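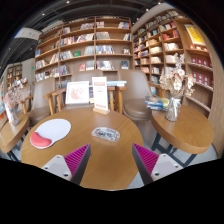 Photo: Femirura Hospitality Services

Section 7. Setting Up and Caring for Round Guest Tables

This section applies to round wooden tables supplied under the Femirura guest room and lounge range. It replaces the guidance issued with earlier deliveries and should be kept with the assembly sheet. Revised July 16, 2022.

7.1 Before you begin

Check that the parcel contains the table top, the centre column, the foot plate, the bolt pack and the hexagonal key. Do not start work if any part is missing or damaged. Report the matter to the supplier, quoting the order number on the delivery note.

CAUTION: The table top is heavy. Two persons are required to lift and turn it.

7.2 Assembly

1. Lay a clean blanket on a level floor and place the table top on it, face down.
2. Set the centre column over the fixing plate and line up the holes.
3. Insert all bolts by hand before tightening any of them.
4. Tighten the bolts in opposite pairs, a little at a time, until firm. Do not use a powered driver.
5. Fit the foot plate to the column in the same manner.
6. With two persons lifting, turn the table upright. Do not drag it on its edge.
7. Adjust the levelling feet until the table no longer rocks.

NOTE: Tighten all bolts again after 60 days of use, and thereafter at each yearly inspection.

7.3 Position in the room

Place the table at least 175 mm from any wall or radiator. Avoid strong direct sunlight, which will change the colour of the wood unevenly. Where this cannot be avoided, turn the table a quarter every month and move the items that stand on it.

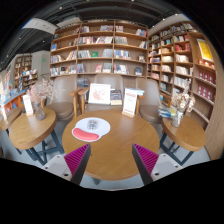 7.4 Items kept on the table top

The finish is an oil and wax blend and needs several weeks to harden fully. During this period, nothing should be left standing in one place overnight. Once the finish has hardened, everyday items may remain on the table, provided that they are lifted and the wood beneath them is wiped at each clean. Particular attention should be given to flat items that cover a large area, such as a mouse pad with a wrist rest, as grit may collect underneath. A menu card in a wooden holder, a picture frame or a small stack of books should be lifted clear of the surface and never pushed across it.

CAUTION: Do not place hot dishes, kettles or irons directly on the wood. Damage caused by heat is not covered by the guarantee.

7.5 Routine cleaning

1. Remove all items from the table top.
2. Wipe with a soft, slightly damp cloth, following the grain.
3. Dry at once with a second cloth.
4. Return the items only when the surface is fully dry.

Do not use bleach, scouring powder or spray polish containing silicone. Stubborn marks may be treated with Wurnis wood soap, diluted as shown on the bottle. Test the soap first on the underside of the table.

7.6 Renewing the finish

Apply one thin coat of Lengyel table oil each year, or sooner if water no longer forms beads on the surface. Leave for the time stated on the tin and remove any excess with a lint-free cloth.

WARNING: Cloths soaked in oil may catch fire without a flame being present. Lay them flat outdoors to dry, or soak them in water before disposal.

For spare bolts and levelling feet, see Section 8.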